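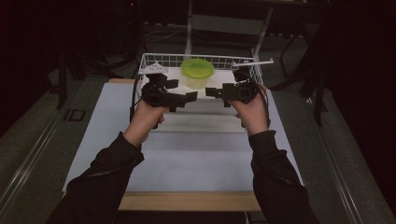
Wako Hand Gripper Pair

Two hand-held grippers for recording examples of two-handed work

Made by Voltetti. Sold as a left and right pair.

Overview

The Wako pair is made for teams who teach a robot by showing it the task. The person holds one gripper in each hand and does the work with the gripper fingers. The movement of both grippers and the opening of the fingers are recorded together, and each recording becomes one example for your learning system. You do not need to have the robot in the room, and you do not need to program any path.

Many of our customers begin with household and kitchen tasks. Taking a lidded food container out of a wire basket is a good first task. The walls of the basket limit how the hands can come in, and the container must be held from two sides. A new operator learns much from this about the angle of the wrist.

What is in the case

Left gripper and right gripper, black
Two cables, one for each gripper
One recording box
Spare finger pads, 3 pairs
Printed guide for the operator
Access to the Stilby recording program for one computer

The computer is not included. Table stands and cable hooks can be ordered separately.

Specifications

Body: black plastic, box shape
Fingers: two for each gripper, short and flat
Grip: upright handle, for bare hand or thin glove
Weight of one gripper: 361 g
Largest opening between fingers: 56 mm
Connection: by cable to the recording box
Operators at one station: one

Please measure your objects before you order. An object wider than the opening can still be lifted between the two grippers, one finger from each side, but it needs more practice and your robot must be able to do the same.

Preparing the station

A narrow table is enough for most tasks. Stand at the short end, so that both arms can go forward without touching the sides. Let each cable go out behind the gripper and down on its own side of the work. If the cables cross in front of you, put the grippers down and start again with the cables separated.

Choose sleeves that do not hang over the hand. Dark clothes are fine. Remove rings and a loose watch.

Recording an example

1. Put the objects in the start position and open a new task in Stilby. Write the name of the task in the same way every time, because the program sorts by name.
2. Hold both grippers over the work, with the fingers facing each other and open.
3. Stay still for one second, then press record with the foot switch or ask a colleague to press the key.
4. Do the task at a calm speed. Do not correct an object with your free fingers.
5. Return to the open position and stop the recording.
6. Mark the example as good, failed or unclear. Keep the failed ones also, in their own folder.
7. Move the objects a little before the next example.

The last step is the one that operators most often forget. If the container is always in the same corner of the basket, the system will learn the corner.

From a customer

Young-sook Cheon uses two pairs at Pritisier, where her group records the packing and unpacking of baskets and trays:

"We were used to guiding the robot arm by hand and it was tiring for the shoulders. With the grippers a person can work for the morning and take a normal break. The cables we did not like in the first week. After we put hooks at the table it was better. I would still wish for a longer cable on the left side."

A longer cable is now available for both sides. Please write it in your order.

Care

Wipe the fingers with a dry cloth at the end of the day. Change the pads when the surface becomes shiny. Do not wash the gripper and do not lift it by the cable. Check the zero position of the fingers each time you change pads. The program shows how, under Settings, Fingers.

Questions we receive often

Can I buy only one gripper?
Yes, as a replacement. Tell us which side, they are not the same inside.

Does it work for left-handed persons?
Yes. Both grippers open and close in the same way and need the same force.

Can I use my own finger shape?
Yes, if it fits the two screws of the holder. We send the drawing on request. Use the same shape on your robot.

Is there a trial?
We lend a pair for 7 days. Transport to you is paid by us, and the return is paid by you.

Ordering

New pairs are shipped every Thursday. For prices and the trial, write to Hiwot Negash in sales. For questions about cables, finger shapes or the Stilby program, ask for Mulugeta Teshome in technical support, and please have the serial number of the recording box ready.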